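台灯评测：Pliren 白色鼓形灯罩台灯

作者：Ashraf Zaki
最后更新：5月

我们在 Hillville 的共用工作室换过几次桌面照明，前两盏都是夹式的，臂杆用久了会往下垂，后来就不想再买夹式的了。这次买的是 Pliren 的小台灯，白色鼓形灯罩，黑色圆底座，店里标价637，没有赶上折扣。用了三个月，写一下感受。

先交代环境。这间屋子是弧形顶，波纹板刷成白色，顶上装长条灯管，桌子这边的墙面也是白的或浅灰的，没有什么装饰。灯管全开的时候屋里够亮，做一般的活不需要再加灯。问题在傍晚以后，人少了，大家习惯关掉一半灯管，桌面就显得发灰，看说明书上的小字比较吃力。台灯主要是为这段时间买的。 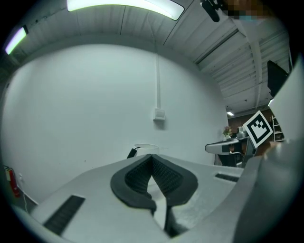
插座位置低，离桌子有一段距离，这是选灯时最先要考虑的事。Pliren 原装线的长度标的是18分米，从桌面垂到地上再走到墙边，刚好够，没有多少余量。桌子如果再往屋子中间挪，就得另接延长线。我建议下单以前先拿卷尺量一遍，连桌子的高度一起算进去，很多人只量地面那一段。

线的另一个毛病是偏硬。刚拆出来时折痕很深，放了两个星期才顺一些。开关做在线上，离灯座比较近，坐着伸手就能按到，这一点比我以前那盏 Orer 方便，那盏的开关总是掉到桌子底下。

灯罩是鼓形的，光出来比较散，桌上不会有很硬的影子，眼睛也不累。缺点是照不远，灯罩下面一圈最亮，往外暗得很快。放在桌子一头，另一头基本借不到光。焊接、穿线这一类细活，我还是会换工作灯。拿来看资料、收拾零件、写标签，够用。

灯泡要自己配，包装里不带，商品页上写得很小。我第一次装的灯泡色温偏黄，跟顶上的灯管混在一起，白纸看着一边黄一边青，后来换成偏白的才好些。如果你那里也是灯管和台灯一起开，别买太暖的灯泡。

底座比看上去重，这是我比较满意的地方。我们的桌子是肾形的白色桌面，边缘都是弧线，东西放得靠边一点就容易被袖子带到。这盏灯被碰过几次，挪了位置，没有倒。底面贴了一圈薄垫，没有在白桌面上留下印子。圆底座占地不大，旁边还能摆盒子和小件。

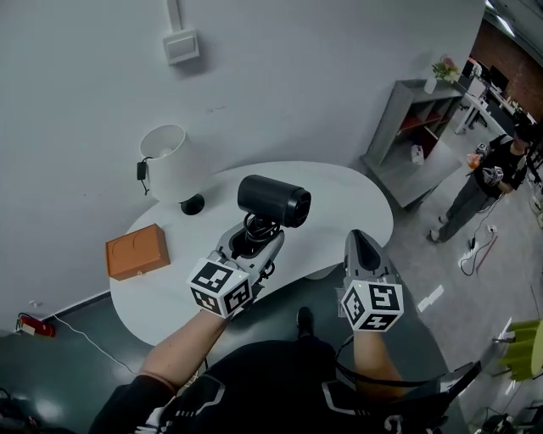
清洁方面，灯罩要勤掸。白色罩面落灰以后上沿先变灰，用干的软毛刷扫就行，我试过湿布，擦完有一小块水痕，过了很久才淡下去。底座是黑的，指纹和灰尘都明显，不过一擦就干净，没什么好抱怨的。

灯罩和灯架之间靠一个塑料环拧紧，这个环做得一般。Ludger Stüber 换灯泡时拧得紧了一点，环上裂了一道细纹，目前还能用。我写信问过卖家能不能单买，回复说可以，要等，到现在还没有收到。拧到不晃就可以停手，不用再加力。

和它一起比较过的还有 Stöcker 的一款金属罩台灯，标价1209。那款做工明显更好，接缝平整，罩子可以转角度，光也更集中。我在店里试了一会儿，没有买，一是贵了差不多一倍，二是金属罩开久了烫手，我们那张桌子来来往往的人多，放着不太放心。如果是一个人固定坐一个位置用，需要把光打在一小块地方，Stöcker 更合适。

发热的情况也说一下。Pliren 配 LED 灯泡，开一整个晚上，灯罩外面只是微温，塑料环附近略热一点。我没有试过别的灯泡，说明书上有功率上限，照着买就行。

优点：
底座稳，不容易碰倒
光线散，不刺眼
开关位置顺手

缺点：
线硬，长度没有余量
不带灯泡
塑料环偏脆
照射范围小

值不值这个价，要看怎么用。作为大桌子上唯一的灯，不够；作为顶灯之外的补充，可以。按做工来说我觉得它应该再便宜一些，那个塑料环尤其配不上这个价格。我会继续用，等替换的环到了再补充装上以后的情况。

本网站使用 Cookie 以改善浏览体验。继续浏览即表示您同意我们使用 Cookie。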